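Nornthorpe Institute of Applied Media
Game Production II: Operating a Live Title
Handout 6: Matchmaking Pools and Playlist Rotation

Reading for this session: the Zaltari post-launch report, sections on playlists and regional servers. Bring the worksheet from the previous handout.

Terms

Pool: all players who may be placed in the same match at a given moment.
Playlist: a mode, or group of modes, that a player selects from the menu.
Rotation: the schedule by which playlists are added and withdrawn.

Case: Zaltari

Zaltari, a team shooter developed by Gondlow, launched with 6 playlists. Each match required 40 players. At the low point of the day, shortly before 5 a.m. local time, the smallest region had 608 players in queue. Divided evenly, this gave each playlist enough for 2 full matches. The division was not even. Most players chose the standard mode, and the two objective modes often failed to fill a lobby.

Gondlow considered widening the skill range, merging regions and withdrawing playlists by rotation. It chose rotation, and average waiting time fell to around 2 minutes. Complaints about missing modes rose in the same period. Students should be prepared to discuss whether the studio announced the change early enough.

The Enache rule

The course uses the Enache rule as a first estimate: a playlist should remain open only while its pool can fill two matches at once. The rule takes no account of parties, which must be kept together and therefore take longer to place.

Assignment

Using the worksheet, propose a rotation for Zaltari covering April. State which playlists are always available and defend the choice in one page.
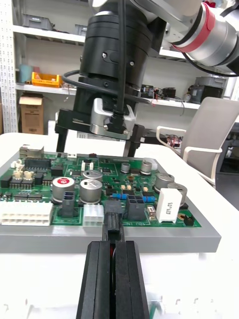
Server capacity is treated separately in the next handout and should be left out of the assignment. For the present purpose, assume that every region can host as many matches as its pool will support. Students who have not taken the hardware module should note that the word "board" in the Zaltari report means a leaderboard. Worksheets are submitted through the course page by noon on the day of the seminar.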